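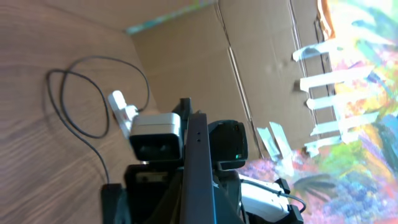
Slide 1: Grain, cardboard, paint and a cable.

WHAT THE TABLETOP PEOPLE TELL YOU
Speaker notes, Gonçalo Peixoto
Florkgate Makers' Evening, 05/02/2019

Wait for the door to close. Say hello, say which bench is mine (the one by the sink) and get going. 5 minutes on grain, then cables, then questions.

Start with the brown surface. Ask for hands: who thinks it's solid wood? Who thinks it's a printed sheet on board? Leave the hands up a while. I'm not going to settle it from a slide and I don't think anyone in the room can either. Medium brown, a bit of pink in the streaks, lines on the diagonal. Plenty of oak does that. So does plenty of printing.

Read out the Diltum catalog line: "the honest warmth of natural timber." Ask what they think "warmth of" is doing in that sentence. Diltum's top is $700. I wrote to ask what was under the face and got back a leaflet about coasters.

Tests people swear by:
Look at the end. If the lines on top run over the edge and carry on down, good sign. I've been fooled by a wrapped edge all the same.
Look for a repeat. Fine on a big top, no use on a small one. Printers have gotten wise to this too.
Knock on it. I have never learned anything by knocking on a table. If someone in the audience has, let them say so, and ask what they heard.
Weight. Chipboard is heavy. Skip if short of time.

Pale tops next. Don't rush this part, it's where I expect the argument.

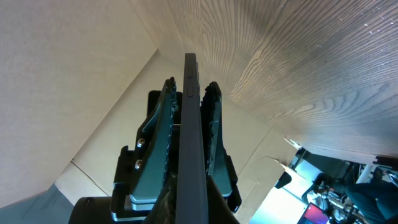 The beige-white finish with wavy gray lines has been in every showroom since May, and the sales talk is that it "opens up the room." I'd like to know how that was measured. What it does do is hide dust and show coffee. The darker browns do it the other way round. Pick which one annoys you less.

Also, get down low and look up at the thing. We choose tables standing over them in a shop. At home you see them from the sofa, from the floor, from halfway under with a screwdriver in your teeth. Big curving bands of grain look a lot busier from a steep angle than they do from on top. Osagie chose that kind of finish for the whole front room and now keeps a cloth on it. (Checked with Osagie, fine to use the name.)

Pause. Water.

Cables. The received wisdom is loose loops, never tight, never around your hand. I went along with that for years. I still do it, but I'd like to see a bit more proof than a man at a trade stall bending a wire and making a face. The figure he had was 3,000 bends before a break. What cable? What bend? He didn't know. I say loop it loosely and keep it off the part of the table where your elbows go, and I wouldn't pay for a clip.

If they ask about the cable tray from Kikis: yes, I bought one. It's in the drawer. It came with a sticker that said "tested 428 ways" and I would love to see the list.

Now marks and cracks, and this is the bit for anyone buying secondhand.

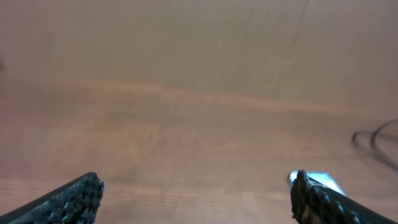 A thin dark line in a top might be a seam between boards. It might be a fine crack. Sellers always say seam. Run a fingernail across it. If the nail catches, ask for money off, and if it doesn't catch, ask anyway. A line that fades out partway along bothers me more than one that goes edge to edge, though a carpenter I trust disagrees with me on this, so present it as my opinion.

Blotches. Darker here, lighter there, a pale streak going across. "Character," says the ad. Could be the tree, could be the sun, could be years of somebody's spray cleaner. Don't sand to find out. Try a damp cloth in a corner first and look at it again the next day.

Oil versus wax: do NOT get drawn in. Last time it ate the whole question period.

Pass the offcuts round, starting on the left. Get them back before tea.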